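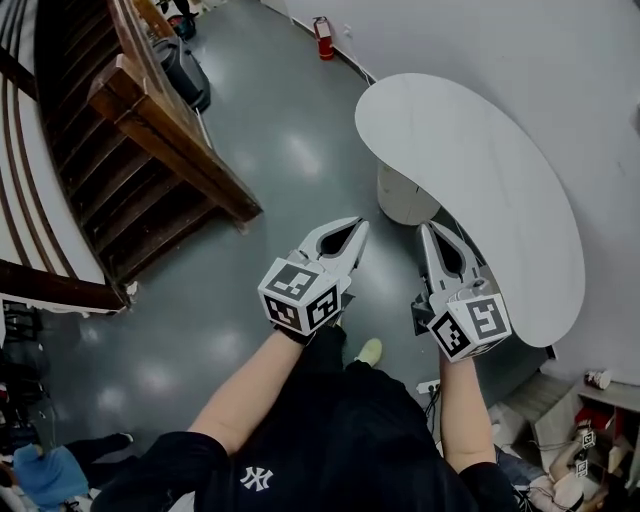

5.2 The left-right swap

The most expensive fault in the Corrigan data set was two swapped names. The Peveo tracker assigns each gripper an identity when it first sees the marker cube on it, and holds that identity until the markers are lost. When they come back, it guesses. With the tools held side by side and pointing the same way, as in Figure 3, both cubes offer the camera square black-and-white patterns on more than one face, and the guess has very little to go on besides where each cube was last seen. Our tracker compared positions and paid no attention to the marker IDs, which had been printed for exactly this purpose and were, by every measure, correct.

Figure 3. Two hand-held grippers with marker cubes, pointed toward the floor ahead of the wearer.

Of 1,802 recorded episodes, 113 contained at least one swap. The recorder logged none of them as errors. Each gripper had a smooth path before the swap and a smooth path after it, and the jump between them was handled by a filter we had added in March to remove jumps. The filter performed as specified. It drew a graceful curve through the air from one hand to the other, and the quality script at Brestmont scored several of these curves above the median for smoothness.

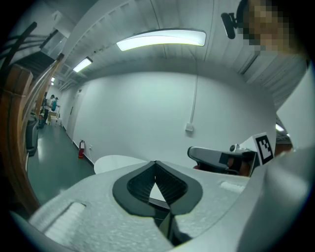

The fault came to light when a policy trained on the first 300 episodes was run on the two-arm cell at Favdale. At the handover step the arms crossed, touched at the wrist, and stopped on the torque limit. We blamed the calibration and repeated it. The arms crossed again, now with better accuracy. A third run was made with one arm unpowered, and the other reached confidently for the place where its partner's hand should have been. No one was inside the guard, and the damage came to one finger pad.

A swap needed two conditions: both cubes lost at the same moment, and a gap of more than 200 ms before either returned. Shorter gaps did no harm in our replays. Turning the head away from the hands was enough to meet both, and people do this whenever someone speaks to them. 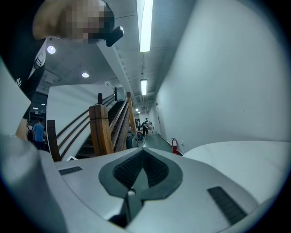 Page last modified: Monday, July 29, 2019

The repair took one afternoon. Identity is now read from the marker ID on every detection, and an episode with conflicting IDs is rejected before the filter can improve it. We also keep the raw track next to the filtered one, a practice recommended in our own earlier report. Replaying the affected episodes through the new tracker removed every swap that could be checked against the gripper cameras. Episodes in which those views did not settle the matter were dropped from training and are listed in Appendix B.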